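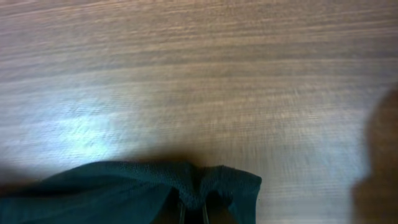

The Night Ferry to Plundau

The ferry left Hutchins at 8 in the evening, and Odile was on the top deck before the ropes were even off, because she had waited the whole winter for this and wasn't going to miss one minute of it!

She had her grandfather's accordion in its case, a bag of plum rolls, and a ticket with the corner chewed by the dog. Sixty miles of open water lay ahead, and at the far end was Plundau, where every May the whole town stayed up till sunrise and played music in the streets. Her grandfather had gone six times. He talked about it the way other people talk about their weddings.

"You'll want the left side," said a man in a yellow hat. "For the lighthouse."

"Which lighthouse?"

"Flallau. The good one."

So she moved to the left side, and what a spot it was — wind straight in the face, gulls hanging level with the rail, the shore lights going small and then going out. The man in the yellow hat had a fiddle with him. Of course he did. Half the people on that boat had something in a case, and by the time the snack counter opened you could hear them tuning up below, all at once and none of them together.

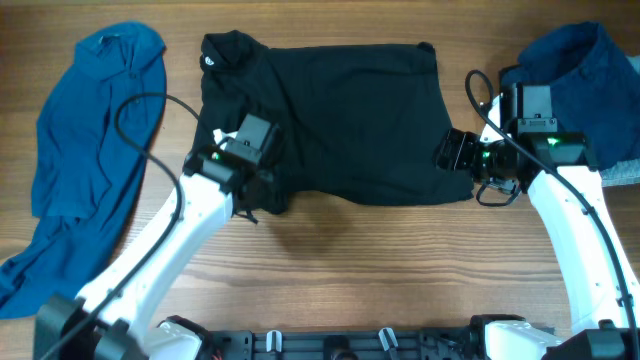
Rosaire Tremblay

She went down when her fingers got too cold to bend. The lounge was hot and bright and smelled of coffee, and two women were already going at a reel while a boy kept time on a tray. Odile stood by the door with her case held in front of her like a shield.

"What've you got there?" one of the women called, not missing a note.

"An accordion. But I only know the Kollix waltz."

"Well, that's a great one! Come on!"

The Kollix waltz is not hard for the first part, and then it is very hard. Her grandfather had taught it to her at the kitchen table, humming the tune when his hands got tired, and he always slowed down just before the turn so she could catch up. She sat on the edge of a bench and began. The fiddle came in under her. Then the boy with the tray, softly, and then somebody on a whistle she couldn't even see.

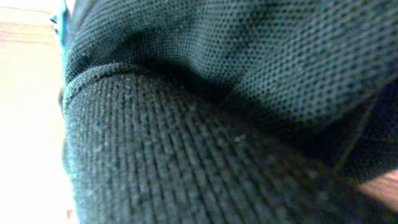
The turn was coming, and she knew it the way you know a step is missing on the stairs. She shut her eyes. Her grandfather used to say you should look at something small when you were scared, so she opened them again and stared at the sleeve of the woman beside her, a dark knit thing, nearly black with a bit of green in it where the light hit, and across the upper part of it tiny holes running in slanted rows. She followed one row up and over the bend of the elbow. Her left hand found the low notes. Her right hand went up, over, and down the other side, and when she looked away from the sleeve the turn was behind her and the whole room was stamping.

They played it again, faster. They played it a third time and a cook came out to dance.

"Flallau!" somebody shouted from the stairs, and everyone ran up, instruments and all, and there it was across the black water, swinging its long white beam over the waves. The man in the yellow hat took off the hat and waved it. Odile waved too, with a plum roll in her hand, and then she strapped the accordion back on and started the waltz from the top.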